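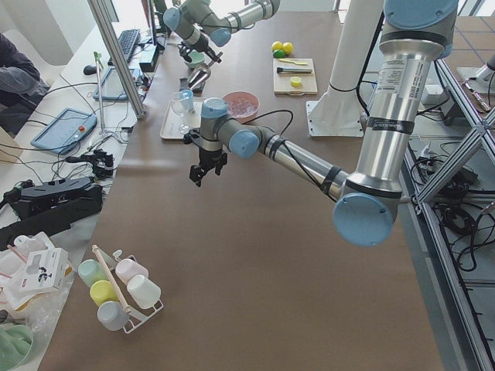
Laurinda Pinheiro

Progress report to the Neves Fund, July 2026
Project: Zeser – circulating microRNA as a marker of early liver scarring

Summary of the period

The application promised a blood test that could pick out early scarring in people with fatty liver disease before it shows up on a scan. I signed that application and I would word it more carefully today. We have a panel of microRNAs that separates healthy donors from people with advanced scarring very well. So do several cheap tests that have been around for years. For the group in the middle, the one the money was meant for, the evidence so far is thin.

Recruitment

We have enrolled 154 patients at the Drekadside clinic. The target for the whole project is 500 and I do not expect us to reach it on the current schedule. Referrals dropped when the clinic changed its appointment system, and they have only partly come back. The consent rate is good. Most people who are asked say yes, but fewer are being asked.

Of those enrolled, 27 have a biopsy result graded by two pathologists. All the others have been staged by elastography alone. I would ask the Fund to keep that in mind when reading any accuracy figure from us, including the ones in our own poster. Elastography is weakest in exactly the range we care about, so a blood test that agrees with it in that range may just be making the same mistakes.

Laboratory work

The first months went on sample handling. Horácio Seixas split blood from the same donors and left the tubes on the bench for different lengths of time before spinning them. Two of the six microRNAs in our panel climbed steadily the longer the tube stood. Both are plentiful in red blood cells, and the likeliest explanation is that we were measuring cells breaking open. One of the two was our best performer in the pilot data. We have dropped it from the main analysis and kept it in a side table so that readers can see what it did.

I went back to the pilot records to see whether the patients and the healthy donors had been handled the same way. They had not. Donor blood was drawn upstairs and spun within the hour. Patient blood came across by courier.

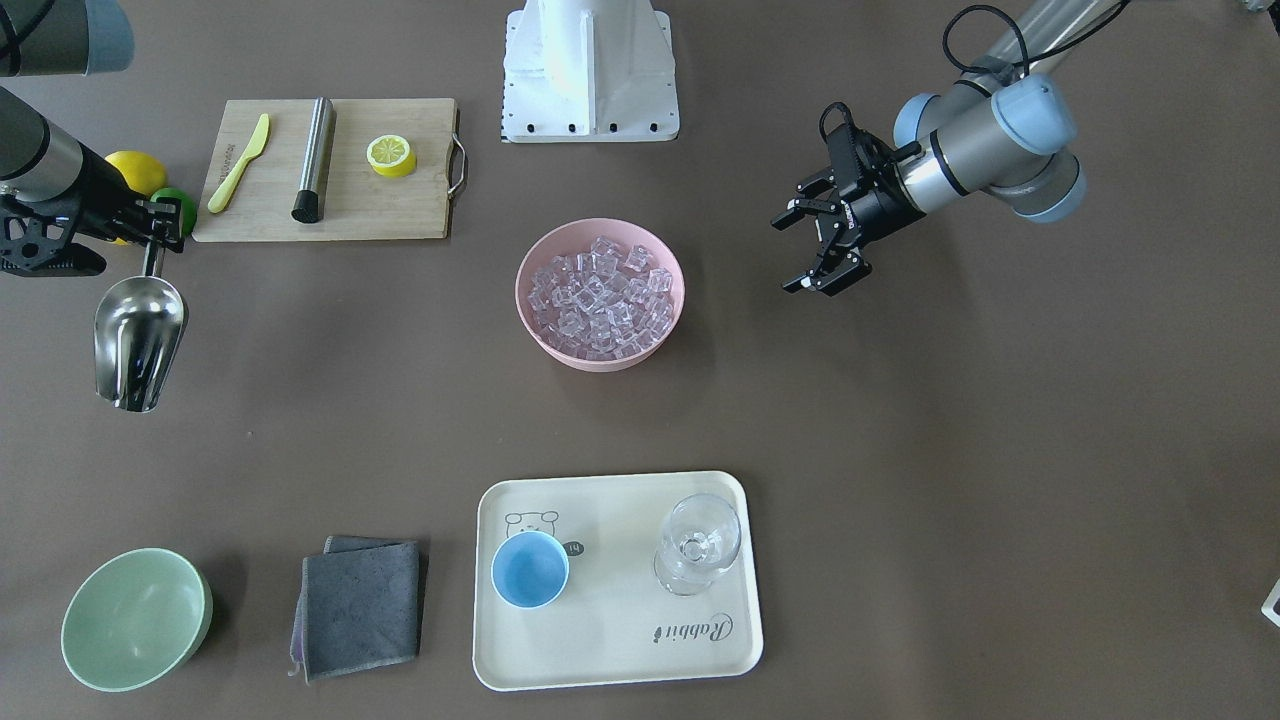
The delays were never written down for individual tubes, so we cannot correct for them after the fact, and I have stopped quoting the pilot result in talks. Every tube now carries the draw time and the spin time, and any plasma that reads above our limit for free hemoglobin is thrown out before anyone knows which group it came from.

We also tested the Clornau extraction kit against our older phenol method. The kit is faster and the replicates look tidy. Recovery of the spike-in control was lower, though, and it differed between the two lots we bought. The sales material says lot variation is negligible. We will stay with the kit for the sake of speed, but each batch will include pooled plasma from one large draw, and we will buy enough of one lot to finish the second cohort.

The mouse arm is behind. Fifty animals were planned (the protocol writes it as 50 per diet, which was a typing error we have since amended) and the first group gained less weight than published work led us to expect. Joaquim Vilela suspects the chow. I have seen too many diet models explained that way to be convinced, and I want the histology first.

What the numbers say

With the four remaining microRNAs, the panel still tells advanced scarring from none. For early against none, the confidence interval runs down almost to chance. Adding age and platelet count to the model helps more than adding any of our markers. A reviewer will notice this, so I would prefer that the Fund hear it from me.

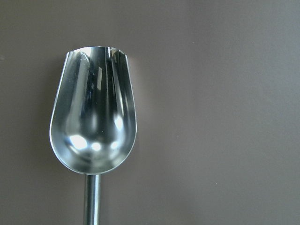 Chia-hao Tseng reads the same results more kindly: the early group is small, the interval is wide in both directions, and one of the four markers moves the right way in every subset he has tried. He would add sequencing now and look for better candidates in the samples already frozen. My answer is that trying subsets is how we got the pilot result, and that his marker should be written into the analysis plan before the second cohort is unblinded. He has agreed to that. The sequencing is a separate question and he may well be right about it.

Next steps

Arnaldo Cunha will freeze the analysis plan and lodge it with the clinic's research office by September. After that, changes go in an appendix with a date and a reason. We are asking to move the unspent travel line into paying for a second research nurse – no new money is involved. If the early group still looks like this when the second cohort is in, I will recommend closing the diagnostic part of the project and publishing the handling study on its own.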